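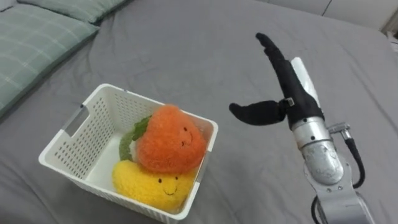
베흐루즈 파라하니는 어린이 찬송집을 새로 펴내면서 가장 오래 고민한 부분이 곡의 수보다 음역이었다고 밝혔다. 어른 성도에게 익숙한 조성을 그대로 두면 저학년 어린이가 후렴에서 입을 다물게 되고, 그렇게 몇 해가 지나면 예배 시간에 노래하지 않는 습관이 굳어진다는 것이다. 그는 이번 개정판에서 고음이 이어지는 곡의 조를 낮추고, 숨 쉴 자리를 악보에 따로 표시했다고 덧붙였다.

오바흐(Ovach) 지방 교회학교연합회는 어린이 찬송집 개정판의 편집을 마치고 6월부터 소속 교회에 차례로 보급한다. 초판이 나온 뒤 가사와 악보를 함께 손질한 것은 이번이 처음이다. 연합회는 개정판 900권을 인쇄하여 그 가운데 800권을 소속 교회 교회학교에 나누어 보내고, 나머지 100권은 전학생과 신규 등록 가정, 병원 예배실의 요청에 대비하여 사무국에 보관하기로 하였다.

개정 작업은 지난해 가을 각 교회 교사들에게서 의견을 받으면서 시작되었다. 접수된 의견에는 어린이가 뜻을 알기 어려운 한자어 가사를 고쳐 달라는 요청이 가장 많았고, 반주자가 없는 교회에서도 쓸 수 있도록 코드 표기를 넣어 달라는 요청이 뒤를 이었다. 편집진은 오래 불려 온 찬송의 원래 가사를 되도록 보존한다는 원칙을 세우고, 뜻풀이가 필요한 낱말은 본문을 고치는 대신 쪽 아래에 짧은 설명을 실었다. 다만 어법이 크게 달라진 일부 절은 원저작권자와 협의를 거쳐 새로 번역하였다.

차례도 달라졌다. 초판은 곡명의 가나다순으로 엮여 있어 절기 예배를 준비하는 교사가 곡을 찾는 데 시간이 걸린다는 지적이 있었다. 개정판은 전체를 4부로 나누어 예배의 부름과 찬양, 말씀과 기도, 교회 절기, 가정 예배의 순으로 배열하였으며, 가나다순 색인과 성경 구절 색인은 책 끝에 함께 두었다. 시편을 바탕으로 한 곡에는 해당 본문을 제목 옆에 적어 암송 교육과 연결할 수 있게 하였다.

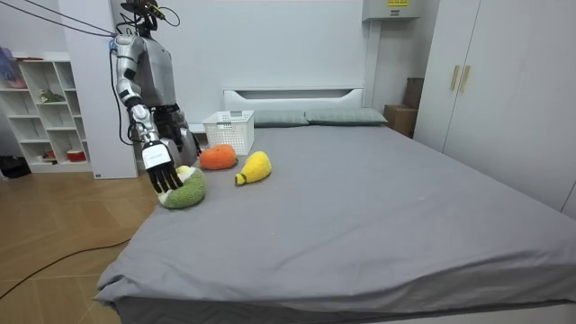 가정 예배 편은 이번에 새로 마련된 부분이다. 연합회는 교회에서 배운 찬송이 집에서도 불리기를 바라는 학부모들의 뜻을 반영하여, 반주 없이 부를 수 있는 짧은 곡과 식사 전, 잠자리에 들기 전에 드릴 수 있는 기도문을 나란히 실었다. 기도문은 취학 전 어린이가 한 문장씩 따라 할 수 있는 길이로 작성되었다. 부모가 읽는 부분과 어린이가 응답하는 부분은 글자 굵기로 구분된다.

인쇄와 제본은 드로덱스(Drodex) 인쇄소가 맡았다. 연합회는 어린이가 직접 들고 넘기는 책이라는 점을 고려하여 초판보다 판형을 줄이고, 펼쳤을 때 책장이 저절로 덮이지 않도록 제본 방식을 바꾸었다. 표지는 초판과 같은 남색을 유지한다. 이전 책과 섞어 쓰는 교회를 위하여 초판의 곡 번호는 새 번호 옆에 괄호로 병기하였다.

보급에 앞서 셸브레드(Skjelbred) 교회 교육관에서는 교사와 반주자를 대상으로 하는 찬송 지도 강습이 열린다. 강습은 오전 10시에 개회 예배로 시작하며, 저학년 발성 지도와 악보를 읽지 못하는 어린이를 위한 구전 지도법, 절기별 선곡을 차례로 다룬다. 오후에는 참석자들이 개정판의 곡을 함께 불러 보는 시간이 마련되어 있다. 참가비는 없으며, 점심 식사는 셸브레드 교회에서 제공한다. 반주자는 개인 악보 받침대를 지참하여야 한다.
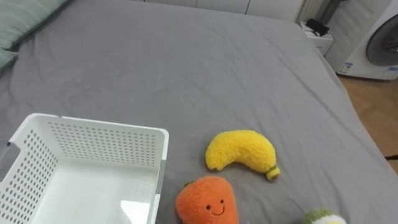
렌니츠 방면의 교회들에 대해서는 별도의 일정이 적용된다. 레르니츠(Rernitz) 교회는 교육관 보수 공사로 여름 동안 어린이 예배를 본당에서 어른 예배와 함께 드리고 있어, 책의 인수 시기를 공사가 끝난 뒤로 미루어 줄 것을 요청하였다. 연합회는 이를 받아들이고, 그 기간에 사용할 수 있도록 연합 예배용 곡을 추린 소책자를 먼저 전달하기로 하였다.

기존 찬송집의 처리는 각 교회의 결정에 맡긴다. 상태가 양호한 책은 사무국으로 보내면 교재가 부족한 교회에 전달되며, 발송할 때에는 낙장과 낙서 여부를 확인하여 겉면에 표시하여야 한다. 기증자의 이름이 적힌 책은 해당 가정에 먼저 의사를 물은 뒤 보내 줄 것을 연합회는 당부하였다.

연합회는 보급이 끝난 뒤에도 가사의 오탈자와 악보의 오류에 대한 의견을 계속 받는다. 의견은 소속 교회 교회학교 부장을 통하여 서면으로 제출할 수 있으며, 확인된 오류는 정오표로 만들어 각 교회에 발송한다. 반주 음원은 현재 녹음을 준비하고 있고, 배포 방법과 시기는 추후 공문으로 안내할 예정이다.

강습 참가 신청과 수량 변경 신청은 연합회 사무국에서 접수한다. 수량을 변경하려는 교회는 등록 어린이 수와 교사 수를 구분하여 적어야 한다.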